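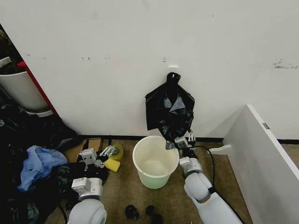
Tilosance Moves Waste Bag Work to Two-Armed Robots at Matsuda Building

UNDON, October 14, 2020 — Tilosance, the building services company, has started using robots with two arms to handle trash bags and line bins at the Matsuda office building in Undon. The work used to be done by hand on the evening cleaning shift. There are 2 robots on site, and a further 3 are planned for the company's other large contract, at Pema Court.

Cleaners at the Matsuda building deal with over 600 bin bags in a normal week. Each one has to be taken out, tied and moved, and each bin needs a new liner. Most of this is done bent over or kneeling, and in staff surveys it has been named as the least liked part of the shift.

The robots work in the service rooms, where bags and empty bins are brought down from the floors. They don't go into offices or meeting rooms. People still collect from desks and kitchens, sort the recycling, and check anything that looks heavy or sharp before a robot touches it.

Trials began in May with a single robot. Plastic bags gave the engineers more trouble than they had planned for. A bag changes shape every time it is touched, it sticks to itself, and a black one gives a camera very little to go on. The early grip settings tore the thin liners, and for several weeks the robot needed a person beside it for the whole shift.
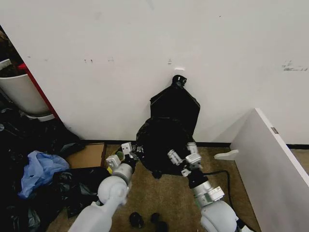 Kidus Tilahun
Operations Manager, Tilosance

The cleaning team at the Matsuda building stays the same size. No jobs were cut when the robots came in, and the company has agreed in writing with staff that none will be cut on this contract while the current agreement runs. Hours saved in the service rooms go to floor care and restroom cleaning, two areas where the client had asked for more time.

Two members of the evening team have moved into a new role as robot attendant, at a higher hourly rate. Attendants start the robots, load the supplies, clear jams and decide when a job should go back to a person. They were trained on site by the engineers who set up the robots, and they keep a log of every stop. That log is read each morning and has led to most of the changes made over the summer.

"I was not in favor of it at first," said Sota Honda, one of the attendants. "I thought I'd be standing there fixing it all night. In the first month I mostly was. Now I get it going, I go and do my floors, and it calls me when it gets stuck. My knees are better for it."

The robots are slower than a practiced cleaner at nearly every step. Tilosance does not expect that to change soon. They run through the evening and into the night after the team has gone home, so speed matters less than being able to leave them alone with the job.
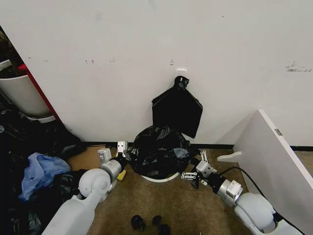 They also still stop more often than we would like. Twisted bags are the usual cause, followed by bags that have slipped down inside the bin. When a robot can't find an edge to hold, it tries again and then waits for an attendant. Overnight that means the job stays where it is until the morning. We have told the client this, and the morning team has time set aside for it.

Some changes to the rooms were needed as well. Supplies now have marked places on the floor, and shelving was moved in two rooms to give the arms space. Staff have been asked to keep walkways clear and to press the stop button before reaching across a robot for any reason.

The robots at Pema Court will be installed once attendants for that site have been hired and trained. Current cleaning staff there will be offered the posts first, and information meetings will be held on both the day and evening shifts.

About Tilosance
Tilosance provides cleaning, waste and maintenance services to office buildings in Undon and nearby towns.

Press contact
Kidus Tilahun, Operations Manager
Tilosance, Undon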